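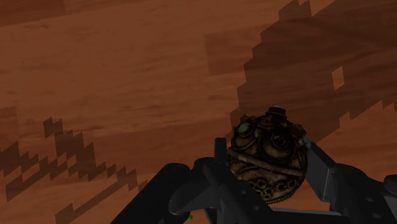
Ornate rounded object with a green oval stone, held by a gripper over a wooden surface (computer rendering)

Flestatora is a line of foam-lined transport cases for fragile props, instruments and trade show goods. It was sold by Jaiswal, a case builder in the town of Udside, and is best known for its claim that one foam insert could be recut to fit almost any load. The claim has been repeated often in trade listings. Evidence for it is thin.

Background

Jaiswal began as a repair shop for road cases, mostly replacing latches, hinges and casters. Its own accounts of when it started building cases from scratch do not agree. One catalog puts the first case before the move to Udside, while a later one says the move was made to get the floor space to build it. The Flestatora name first appears on a price sheet with no date on it. The company has said the name has no meaning.

Design

The standard case is a plywood shell with aluminum edging, recessed handles and a lift-off lid. Inside is a two-layer insert: a firm base, and a softer top layer scored in a grid so that blocks can be pulled out by hand. Pulled blocks are supposed to go back in with a strip of hook-and-loop tape. Owners report that the tape lets go in warm trucks, and that a grid opened more than a few times no longer grips the load. Jaiswal's sales sheets describe the insert as "reusable for the life of the case," without saying how long that is.

Two versions were offered. The Model 700 is the smaller and fits through a standard doorway on its casters. The Model 2241 is taller, with a divider down the middle, and was aimed at museums and theaters. Both numbers have been explained as inside measurements, but neither matches the measurements printed in the catalog, and they may be nothing more than stock codes.
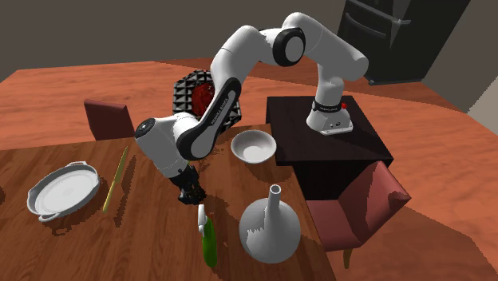
White and black robot arm on a dark stand, reaching over a wooden table (computer rendering)

Testing

Sales material says that the cases passed 13 drop tests. The drop height, the weight of the load and the surface are not given, and no outside lab is named. A test sheet sometimes passed around online lists the cases as "passed with remarks," but the page with the remarks is missing. Without it, the result says little about how a loaded case would handle a fall from a tailgate.

The shell has a better record than the insert. Used cases turn up for resale with sound corners and straight lids, often with the original foam thrown out and a custom-cut block put in its place. Sellers tend to list this as an upgrade, which does not speak well for the original.

The Nato lid

A later option, the Nato lid, added a rubber seal and a pressure valve. The name has led some resellers to describe it as military grade. Nothing in Jaiswal's own material supports that, and the catalog treats Nato as a product name only. The seal keeps out dust and light rain. Claims that the case floats come from a single forum post and should be treated with caution.

Availability

The Model 2241 was dropped from the catalog one December, with no reason given. The Model 700 was still listed as of Oct 11, 2019, though with a note to call for lead times. Replacement grid foam is not sold separately.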